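Subscribe to our newsletter for new stories every Monday. By continuing to use this site you agree to our use of cookies. Accept / Manage preferences

The price of a clean flat

Chathurika Wickramasinghe has a folder of end-of-lease cleaning invoices on her kitchen bench, and she flicks through it the way other people flick through holiday snaps. She spent years as a property manager in Skesdale before she quit to help tenants argue with people who do her old job. I came to hear her case that the professional bond clean is mostly theatre. I left agreeing with a fair bit of it, though perhaps less than she'd like.

"Look at the wording," she says, turning an invoice towards me. "Full sanitise. What does that mean? I asked three companies and got three answers, and one of them was a bloke reading me the back of a spray bottle."

The invoice is for a two-bedroom unit and lists 17 separate items, among them "skirting refresh" and "light switch detail". Wickramasinghe reckons most of them amount to a damp cloth. She is scornful of the phrase "professional standard", which turns up in the paperwork of Fludbridge, the agency she used to work for, without any explanation of whose profession or which standard.

I put it to her that a landlord is entitled to get a place back clean. She doesn't argue. "Reasonably clean, yes. I've got no time for people who leave a roasting pan in the oven and do a runner. But I did those inspections. You'd have an owner who wanted the carpets to look new after six years. Carpets don't look new after six years. Mine don't and I like my carpets."

Her quarrel is with the list that gets handed over with the keys. Tenants are told, or allowed to believe, that they must hire somebody, and the agency has a somebody in mind. At Fludbridge it was a franchise called Prundadine. She says she never saw money change hands and won't claim that it did. "I saw a fridge magnet. Make of that what you will."

I rang Gunther Diekmann, who ran a Prundadine van until he retired, expecting a defence. I got half of one. He says the work is harder than it looks and the customers are hopeless at judging it. "They look at the taps," he told me. "You could leave a dead possum in the wardrobe if the taps were shiny." He also says the price of $147 an hour quoted on one of Wickramasinghe's invoices is "a joke, and I'd have liked to be in on it".

Where they part company is on whether you can do the job yourself. Diekmann thinks most people give up by lunchtime. Wickramasinghe thinks that's what a man with a van would say. Her method is unglamorous: start at the ceiling, leave the floors until last, and ignore anything sold in a bottle with a lemon on it. She has a particular dislike for the steam mop, which she considers an expensive way to move dirt into the grout.

I asked whether she had evidence for that. She said she had knees.

On floors she's an old-fashioned sweeper. Dry first, and right into the corners and under the bed, before any water goes near the tiles. She can't see why anyone would mop over grit, and she told me so twice.

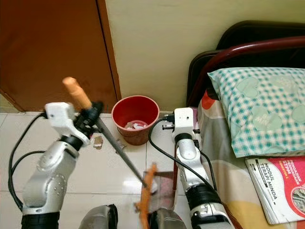
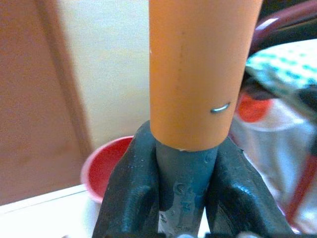
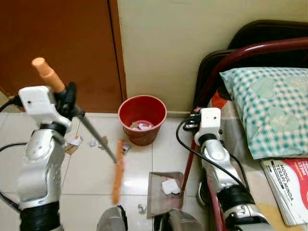
What the agencies say

Fludbridge sent me a paragraph about valuing its tenants and did not answer my question about what "professional standard" means. A second email got the same paragraph back.

Anahera Henare, who manages rentals for a smaller outfit, was more forthcoming. She thinks Wickramasinghe is right about the invoices and too easy on tenants. "She talks as though everyone's got a free weekend and a decent broom. Plenty of people are moving with a baby and a job they can't take a day off from. They pay the cleaner and they're glad to."

Fair enough, though it doesn't explain the light switches. Henare laughed when I read her that line and said she'd strike it out if it came across her desk. I asked if she ever had. "Not that one. I've struck out 'air freshening'. They'd opened a window."

Wickramasinghe's advice to anyone moving out is to photograph every room on the way in and again on the way out, and to ask for any cleaning demand in writing. She has watched claims shrink once somebody has to type them up. I'm less sure it works as often as she thinks, given that the people who come to her are the ones already willing to have the fight.

She made me take a copy of the invoice home. Going through it again on the tram I noticed that "kitchen surfaces" and "benchtops" had been charged as separate items, and rang to tell her. She'd found that one already.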